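20 Aug 2024
By Masson newsroom

Robots learn to pass a bottle by "feel" of the camera, Skadau team says

A research group at Skadau has published results on teaching robot hands to hold on to slippery, awkward things - bottles, wrappers, small packets - using only short recordings from a camera at the wrist. No touch sensors. No map of the room.

The method is called Uvo. The idea is simple enough. A robot is steered by a person through a job many times over, and the wrist camera records what the hand sees. The software then learns which small changes in the view come just before a grip goes wrong, a bottle tilting by a hair for instance, and corrects for it.

The team used 3,000 recordings in all. Of these 1,130 were of bottles, the rest a mix of household goods. All were made at the Rostis workshop, with people at work and shelving in the background. That was left in on purpose. Earlier systems trained against plain backdrops tended to fall over as soon as somebody walked past, the paper says. 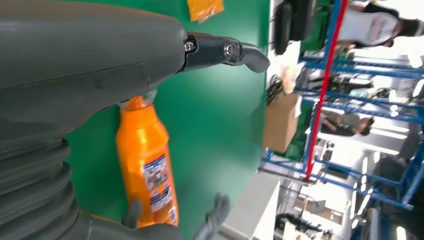
An orange bottle at the gripper during work on the Uvo method.

In tests the trained system kept hold of the bottle in 94 per cent of tries. The older method it was compared with, which plans a grip once and then sticks to it, managed 64 per cent. Same arm, same table, same bottles.

The gap was widest when the bottle was held near the top. A grip up there lets the bottom swing, and the older method has no way of noticing untill the thing is already going. Uvo checks again all the way through the move and shifts the hand a little if the view starts to drift.

Labels were a problem at first. Shiny bottles too - glare from overhead lights was being read as movement, and the hand would twitch for no good reason. More recordings under bright light, added in January, fixed most of that. The paper doesn't claim it is gone altogether.

Limits. Clear bottles with no label still do badly, and the paper gives no seperate score for them. Soft pouches were not tried. Speed is modest as well, the arm has to move slower than a factory would like, and the authors say the checking step is what holds it back.

Outside the workshop nothing has been tested yet. The next round will use a second site with different lighting and a different make of gripper, to see if the same training carries over or if it all has to be recorded again. That would be costly.

The recordings are to be released with the code, apart from those where faces can be made out. No date given for either.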